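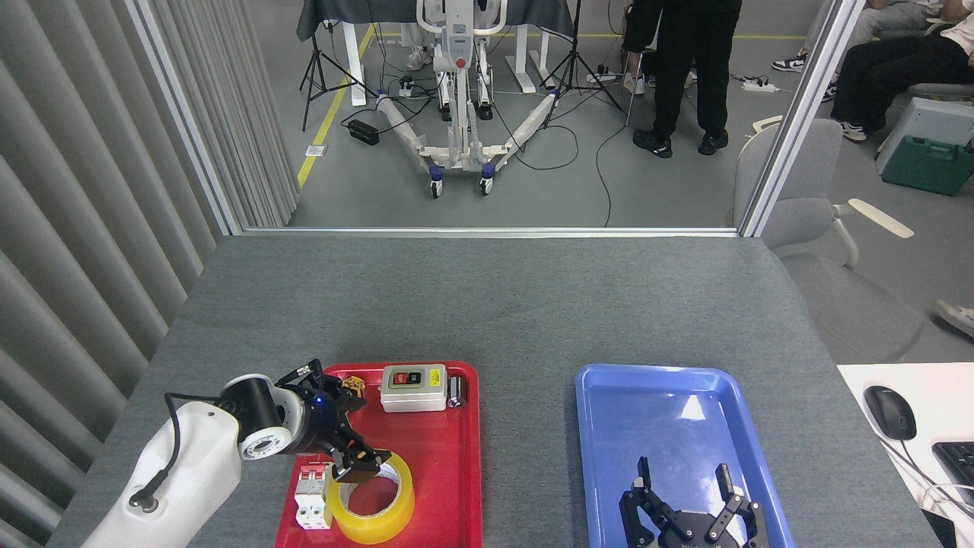
Purkasora tray transfer study, working meeting
September, 2:00 p.m.
Present: Pin-yu Lam (minutes), Pak-hei Chung, Bullov team by phone

1. Results to date
Pak-hei reported on the policy trained on 280 demonstrations, red tray to blue tray. It was scored over 200 trials. The tape roll and the switch box are the strongest items. The small metal cylinder is still the weakest, mostly when it stands against the tray wall. Bullov asked for scores by item and by start position. Agreed.

2. Labeling
Pin-yu has labeled grasp start and release in all 496 episodes, failed ones included. Two people will relabel a subset to check agreement. Touching items, such as the breaker and the tape roll, get their own tag.

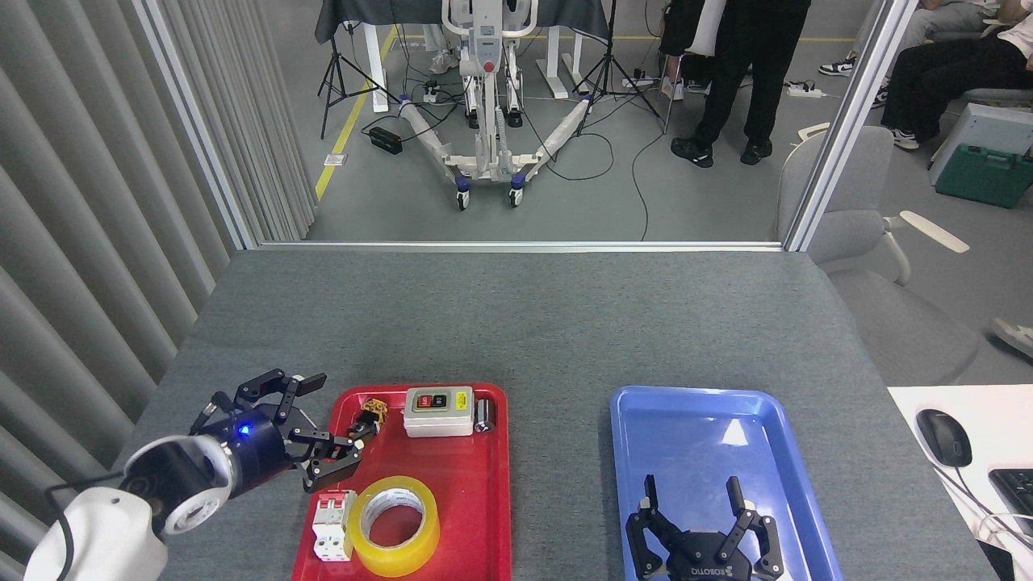
3. Baseline
The Mok baseline was run with 3 seeds. Spread between seeds is wide and the comparison stays out of the draft until the start layouts match.

4. Actions
Pak-hei: item table, rerun of Mok.
Pin-yu: relabel sheet, upload to Ondeck.
Bullov: comments on the methods section.

Closed 2:50 p.m.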